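Print this ticket | E-mail this ticket

Nercombe Appliance Help: Ticket notes
Subject: Lower rack rolls back in on its own, water left in cups
Status: Resolved
Reported by: Nabila Lamrani
Unit: Serketti built-in, front-loading, kitchen at the Randham apartment

Problem as reported: With the door open, the lower rack will not stay out. It creeps back toward the tub while being loaded. After a normal cycle, mugs near the front come out with water standing in the base.

Step 1. Checked the rack wheels. All turn freely. Cleaned grit out of both door tracks. No change.

Step 2. Put a level on the open door. It sloped toward the tub. Put the level on the tub floor, front to back, and got the same result. The machine was sitting low at the rear.

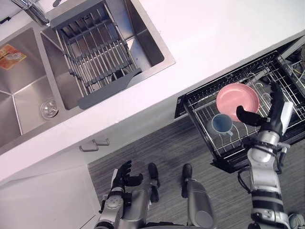
Step 3. Removed the kick plate and turned the rear leg adjuster 2 full turns clockwise. Checked the level again. Still slightly low. Another half turn brought it true.

Step 4. Checked clearance under the counter and retightened the mounting screws. Door closes without rubbing.

Step 5. Ran the 40-minute quick cycle with mugs upside down and leaned against the tines. A little water on the bases, wiped off with a towel. Rack stays where it is put.

Closed. Recheck level in March.

Comments (3)

dabbas_fan: Same fault on my Dabbas. One rear leg had backed all the way out.

T. in 6B: Which size socket for the adjuster?

Nabila Lamrani: 8 mm on mine. Check yours first.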